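Beryl Fothergill
Sun 12 July

1/ Long thread on robot training data, from someone who collects it for a living and has become hard to please. If you came for the future of housework, mute me until tomorrow.

2/ The claim I keep meeting, most recently in a Tronine slide deck: gather enough examples of a person steering the arms through a job, feed them in, and the arms will pick up the job. Enough is never defined. On one slide it was 1,000. Two slides later it was 4,000.

3/ I've no quarrel with the method. I use it every working day in Drurkcombe. My quarrel is with the word "example", which gets used as if it were a unit, like a litre.

4/ Two recordings of the same task can differ in how long they run, who was driving, which arm did the work, and whether the driver paused halfway to think. On the spreadsheet they are both "1".

5/ Our current set is called Plelberg. It's cups and small objects on a table, two arms. Dull on purpose. I argued for dull, because with a dull task you have some chance of seeing what went wrong.

6/ In January we went back through a batch of 100 that had been marked as good. I threw out 39. These had all been passed by a person who had watched them, and that person was me.

7/ Reasons, in no order: the driver fumbled and tried again but the label said one clean go. The recording started with the object already lifted. The recording stopped before the arm let go, so there's no ending to learn from. The written instruction belonged to a different task.

8/ The fumbles are the ones we argue over. Jitpraphai's guidelines (we borrowed theirs, they're decent) say keep a fumble if the driver recovers, on the grounds that a machine has to learn recovery from something. Fair enough. But then write "recovered" in the label. We hadn't.

9/ Plelberg at work, two looks from the wrist and one from the head camera:

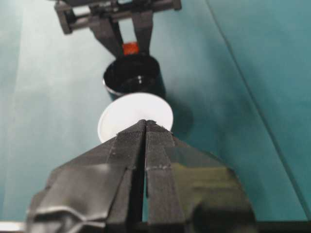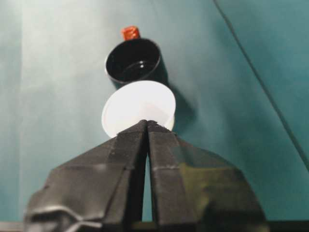
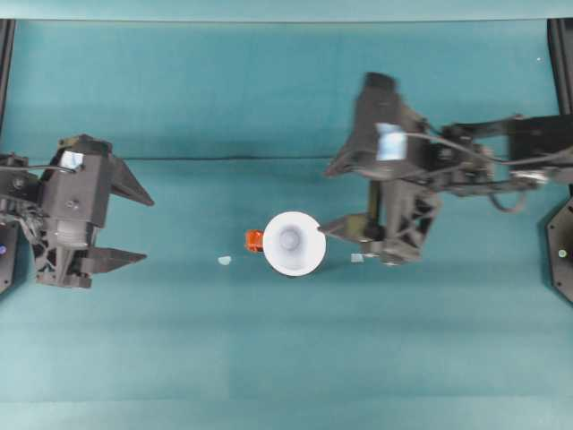
10/ Now, views. Every sales pitch has a bit about how many cameras there are. More views, more information, so the thinking goes. I'd like to see that tested a good deal more than it is.

11/ A wrist camera is lovely for the last few centimetres and poor company before that. Half of what it sees is its own fingers. Things stand one behind another and the one at the back may as well be at the bottom of a well.

12/ The head view sorts out who is where, then gets vague just when the fingertip is next to the rim and you'd like to know whether it's touching. I have sat there with a still and a ruler. I don't recommend it.

13/ So you use both, and then you find the clocks have drifted. The wrist says the fingers have closed, the head says they haven't. Which one does the system believe? I asked this at a talk and was told it "averages out". Over what?

14/ Colour next. Orange object, plain table: very easy to pick out. My worry is that we are teaching "go to the orange bit" and writing it up as "pick up the object". The only way to know is to change the object and the table, and that means throwing away your nice tidy setup.

15/ We did a bit of that. Swapped the object for something nearer the table's own colour and ran the trained system again. It went to where the orange one usually sits. Very confident about it, too. Smooth as anything.

16/ I don't think that's a scandal. I think it's what you get if the start positions were all set out by one tired person with a favourite spot. I looked at my own layouts after that and I have a favourite spot. It's just left of the middle.

17/ Drivers have habits as well. One of ours always brings the right arm in first, whatever the task. Another hovers. Mix them together and you get an arm that comes in from the right and hovers, and people in the comments say it looks thoughtful.

18/ Someone will say "more data fixes that". More data from more people in more rooms might. More data from the same three people at the same table gives you a larger helping of the favourite spot.

19/ Things I'd rather see in these announcements than a big round number:
– how many different drivers
– how many were rejected, and for what
– who did the rejecting
– what happens when you move the table

20/ The second one matters most to me. If a set comes with no rejects listed, either the drivers are saints or nobody looked. I've met the drivers. Good people.

21/ To be fair to Tronine, they did answer my email, and the answer was politer than the email. They say their labels are checked. I asked by whom and against what, and I'm waiting on that part. Happy to post the reply if it comes.

22/ What we've changed here: every recording is now watched twice, by two people, and the second one can't see the first one's verdict. It's slow. The weekly total has dropped and I've been asked about it in two meetings.

23/ We also draw start positions from a list the computer shuffles, so my favourite spot has been retired. Drivers grumble, because some of the layouts are awkward to reach. Good. Kitchens are awkward to reach.

24/ Do I think the new Plelberg will train a better system than the old one? Don't know. We haven't run it. There's a fair chance the smaller clean set does worse on our own test and I'll have to come back here and eat this thread.

25/ A few people have asked whether they can have the rejects. I'd like to say yes. There are forms involved. I'll put a note on this thread when I hear, and in the meantime if you've kept a rejects pile of your own, I'd be keen to compare reasons.

26/ And please stop sending me the video of the arm folding the shirt. I've seen it. Ask them for the other takes.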